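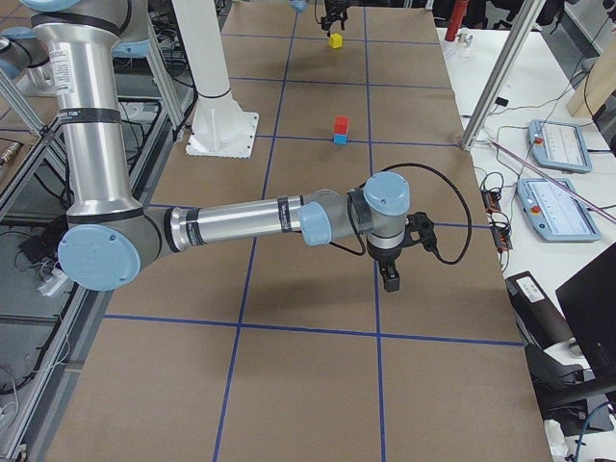
4.2 Sorting habits in shared kitchens

We had expected the compost data from Sokeck to be dull, and they were the most exciting part of the whole study! Each of the 33 households kept a paper diary of what went into the kitchen caddy, and the diaries ran for 366 days (a leap year, so we got one bonus day of coffee grounds). Coffee and tea made up the largest share by weight in every month except September, when apple cores and peelings took over.

Households in the Danladi building, where two kitchens share one caddy on each landing, threw far less plastic in with their scraps than households with a caddy of their own. The gap held through the winter, when we were sure it would close. One diary keeper wrote that she "couldn't face the neighbors" after a yogurt lid turned up in the bin, and we suspect a good deal of the effect is hiding in that remark.

Figure 3. Work surface with brown paper and blue tape grid.
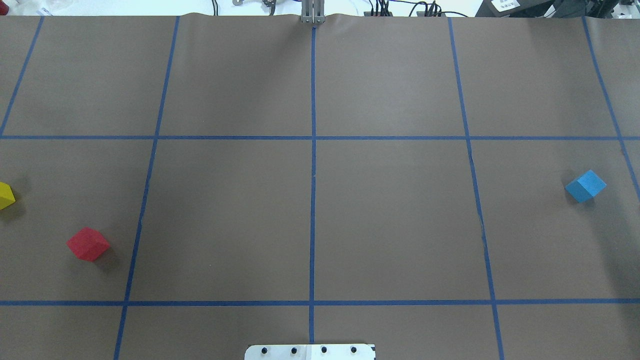 Did sharing a caddy make people compost less overall?

Shared caddies filled faster per person than private ones, mostly with bread and cooked leftovers, and the difference was clearest in homes with children.

Smell was the complaint we heard most, and it came almost entirely from the upper floors, where collection was slowest. Moving the pickup to 7 a.m. brought a lovely drop in grumbling within a month. We return to collection times in Section 5.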